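3.2. Le point de vue et la rétention d'information dans les récits brefs

Le second volet de l'étude porte sur la place du narrateur dans les nouvelles écrites en atelier. Le corpus a été constitué à partir des textes remis à la fin du cycle d'automne, entre septembre et novembre. Chaque participant devait écrire une nouvelle à partir d'une même situation de départ : deux frères vident la maison de leur mère et trouvent une lettre qui n'est adressée à aucun des deux. La consigne fixait un plafond de 800 mots et laissait libre le choix de la personne grammaticale. Nous avons retenu 65 textes. Les versions préparatoires, quand elles existaient, ont été lues mais n'entrent pas dans le codage.

Le codage distingue trois positions : narrateur personnage, narrateur extérieur attaché à un seul frère, narrateur extérieur circulant entre les deux. Les passages ambigus ont été relus par Nelly Arango et Teófilo Puma, qui ont travaillé séparément avant de confronter leurs notes. Dans 16 textes, la position change en cours de récit. Ce changement survient presque toujours au moment où la lettre est ouverte, et il s'accompagne d'un passage au présent.

Nous appelons rétention le fait qu'une information connue du narrateur soit tenue hors de portée du lecteur pendant plus d'un paragraphe. Chez les narrateurs personnages, elle prend souvent la forme d'une ellipse : le frère lit la lettre, la replie, et le texte passe à autre chose. Le procédé est efficace une fois. Répété, il attire l'attention sur l'auteur, et plusieurs lecteurs du groupe l'ont signalé en marge.
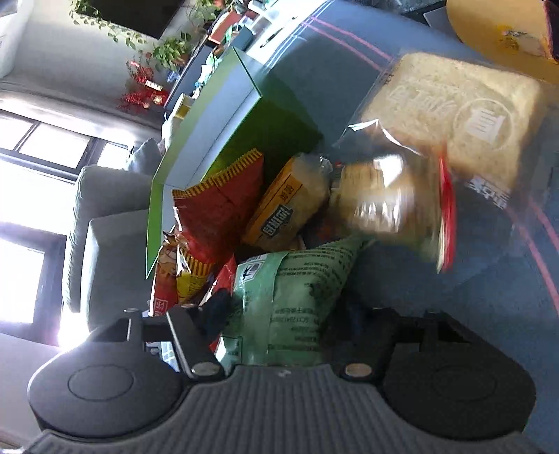 Figure 4. Boîte verte ouverte et sachets d'en-cas.

Consuelo Sotelo conteste ce dernier point : selon elle, la gêne des lecteurs vient de la place de l'ellipse et très peu de sa répétition. Une coupure placée en fin de scène passe inaperçue, alors que la même coupure au milieu d'un dialogue arrête la lecture. Nous avons donc repris les textes concernés en notant l'emplacement de chaque ellipse. L'objection est en partie fondée. Les annotations négatives se concentrent sur les coupures internes au dialogue, mais les textes à ellipses multiples en reçoivent aussi lorsque toutes sont placées en fin de scène.

Le cas de la nouvelle intitulée « Lostico » mérite d'être mentionné. Le narrateur y est extérieur et attaché au frère cadet, et le contenu de la lettre n'est jamais donné. Aucun lecteur ne s'en est plaint. Nilton Chávez attribue cette tolérance au fait que le cadet ne lit pas la lettre non plus : le lecteur n'en sait pas moins que le personnage qu'il suit. Sept autres textes présentent la même disposition et ont été reçus de façon comparable. La nouvelle « Brirard », construite à l'inverse sur un narrateur qui a tout lu dès la première page, a suscité des réactions plus partagées.

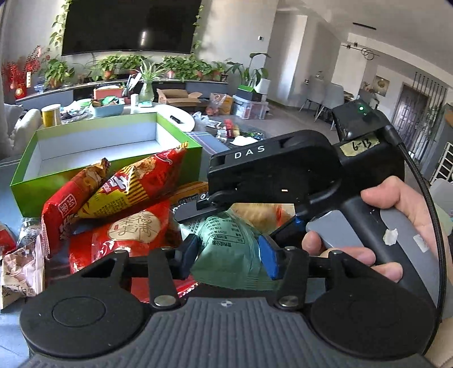

3.3. Les fins ouvertes

Nous considérons comme ouverte une fin dans laquelle le sort de la lettre reste indéterminé à la dernière phrase. Ce critère est étroit et laisse de côté les fins où seule la relation entre les frères demeure en suspens. Celles-ci ont été codées à part, suivant une suggestion de Rogério Holanda, et sont traitées dans la section suivante.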